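Old cases, new paint
04/02/2019

The Sombatkul repair room is one flight up, behind a wall painted with big spiky leaves. Its owner started it six years ago after leaving a job servicing office equipment, and she still does most of the work herself.

"People bring me things in metal cases," she says. "Amplifiers, power supplies, control boxes. Plastic goes to someone else."

She buys in damaged stock too. Last September she took 100 units from Cunmont when it cleared a warehouse, and paid 800 pounds for the lot. She is still working through them.
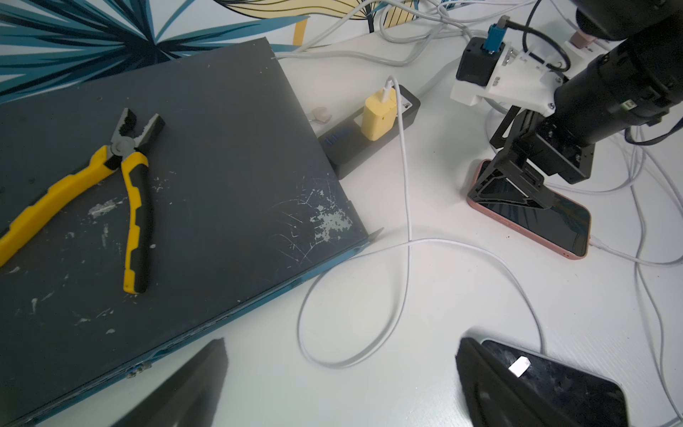 Pliers on a scratched metal enclosure with blue-painted sides.

Scratches do not bother her much. "A case can look terrible and the inside is fine. I open it before I say anything about price." Chips in the finish are left alone unless the customer asks. Repainting adds a day, and most would prefer to have the thing back.

Her tools are ordinary. She likes combination pliers with a rubberised handle and says she has never found a reason to pay more for them. Cables are the part she complains about.

"I tidy them and by the afternoon they're across the table again. I bought boxes from Mamham to sort them by length. The boxes are full and the table is the same."

The dearest thing she has sold was a rebuilt Zekero amplifier, at 1,995 pounds. It took most of a winter. She would do another, she says, if one came in with its original screws.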